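The speed limit nobody wrote down

My job title at Adell has the word "safety" in it, so people assume I have a hard hat. What I have is a spreadsheet. It holds 1,212 rows, each one a rule that somebody once thought a kitchen robot ought to follow, and since November I've been trying to get it down to something a tired person could read before lunch.

Most of the rows came over from the old Virex rulebook, which was written for factory arms behind fences. You can tell. Row 90 tells the operator to lock the gate. We do kitchens. I have yet to see a kitchen with a gate, unless you count the kind that keeps the baby out, and I don't think Virex had that in mind.

The good rows are dull. Know what the arm is holding before you move it. Lift straight up before going sideways. Keep the carrying height low, so that a drop is a clatter and not an event. Don't swing a load over the edge of the counter when there's a way to go along it. Write down what the gripper does if the power goes, and then check that it does that.

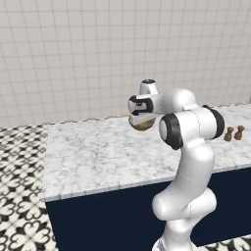
We try all of this in simulation first, where crockery is free and the floor never needs mopping. I'm fond of simulation and I trust it about as far as the end of the counter. A rule that fails there is a bad rule. A rule that passes there has earned a slow afternoon on a real bench, with a person standing by the stop button who isn't also eating a sandwich. (The sandwich clause is mine. It has a history.)

Joonas Peltonen, who reviews my drafts and enjoys it too much, wants every rule to come with a test. "Handle objects with care" got sent back with the single comment "how much care?" I sulked over that through two coffees, then deleted it. "Move with caution near people" went the same way. It's now a speed limit, a distance and a line saying who gets to change them. Uglier, but you can fail it, and I've come around to liking that in a rule.

The Hundik people have asked for a one-page version. I have it down to 4 pages if I shrink the font, which is against row 37.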